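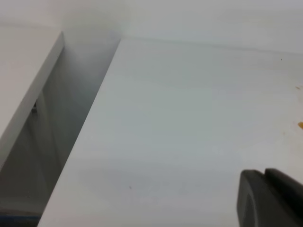
Wrist camera view. White panels with a gap between them, gripper fingers at lower right.

Udport wet-wipe cell: photos for the equipment plan

Page kept by Jomar Quiambao. Last edited in August.

The Udport budget request covers one arm, one gripper, two camera positions and the consumables for table cleaning. The photos below go with the line items. Prices are in the spreadsheet and are repeated on this page only where a photo bears on the choice.

The wrist camera is a separate line from the fixed camera and should stay that way. Up close, white on white leaves very little to work with: a thin seam, a few small marks, the shading inside the gap. Allow for a lens with a short minimum focus distance and a spare mounting bracket. The gripper takes up a corner of the view at this mounting position, so crop or mask it before comparing vendors' sample footage. Software licensing for the wrist camera is quoted per seat – we need two.

Cable dress is on the Skernetti quote as an optional extra. Order it. Zip ties are acceptable for a bench trial, but the permanent cell gets a proper sleeve, with enough slack at the wrist for full rotation. Moynihan quoted the sleeve in two lengths and the longer one is the right part.
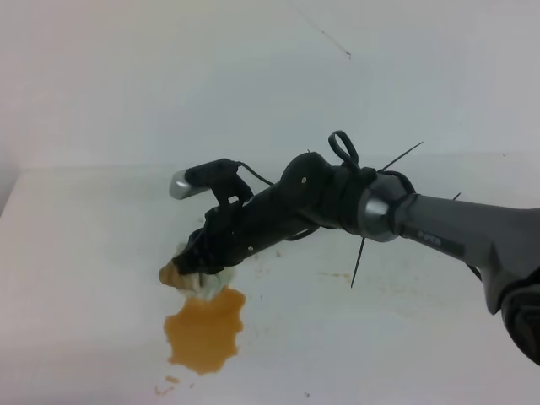
Gripper at the table with a crumpled tissue in the jaws, next to the orange-brown puddle.

Tissue was chosen for the baseline because it is cheap and comes in any supply closet. It is a hard item to hold at the jaw tips once it takes up liquid, and the tips work right down at the table surface. Two consequences for the budget:

Jaw tips are a consumable. Plan on a replacement set every 11 weeks and keep one set on the shelf.

Splash protection for the gripper body and the wrist is required. The Zololmont cover fits over the connectors – confirm the cable exit side before ordering, as left and right are different part numbers.

Tissue itself is bought in cases of 100 packs. A folded cloth pad on a quick-change holder is the alternative. It costs more up front and needs laundering, which has to be charged to somebody's account. Both options are priced in the spreadsheet.

Residue is the other planning item. Solids and liquid on the same surface need separate passes, and a single tissue per run is too low an allowance. Small flecks away from the main spill have to be counted in the cleaning area, so the reach figure should be taken from the full tabletop.
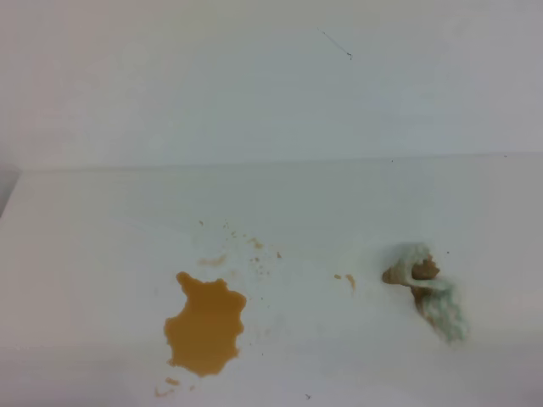 Fixed camera and surface

The fixed camera line is $2303, including the mount and cable. Resolution matters here more than frame rate. The smallest specks need to be separable from the table at the far edge, and diffuse lighting should be kept as it is to avoid glare on liquid.

Keep the white tabletop. A darker top was suggested to cut down on glare, but brown residue would be harder to find on it. Replacement tops have a lead time of more than two weeks.

Still open: disposal bin position, drip tray size, and whether Moynihan will hold the sleeve price until the arm order is placed. Send corrections to Jomar.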